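Course notes, unit 5: Faults at the hand-held gripper station
Notes by Apolinar Olvera, for the practical group of Bram Visser

In February we lost a full set of recordings from the Treva gripper. Please read these notes before you work at the table.

The fault was not in the motor. The camera signal stopped for 500 ms, and the logging program from Zamudio kept writing the last good picture. On the screen everything looked normal. Of 2000 saved pictures, 100 were copies of the one before. The operator did not notice and continued until the end of the task.

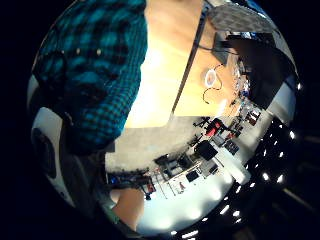 Figure 1. Table, thin black cable and part of the room, gripper view.

We looked first at the cable. A cable which lies in a loop on the table can be caught by a sleeve, and then the plug is pulled a little to one side. The contact opens and closes again. After such a pull the program gives no warning, so you have to check the time stamps yourself.

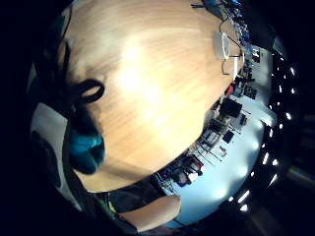
Figure 2. Wider view of the tabletop, with a hand at the lower edge.

Rules for the practical:
Stop the recording before you touch any plug.
Keep fingers away from the jaws when the power is on. A frozen picture does not mean a stopped motor.
Compare the time stamps after each run. Two equal pictures in a row are a fault, also when the task went well.
Write the fault in the Firkport log with your name.

Homework: read the section on signal loss in the Ivuma manual and bring one question. Hand in by 2nd September.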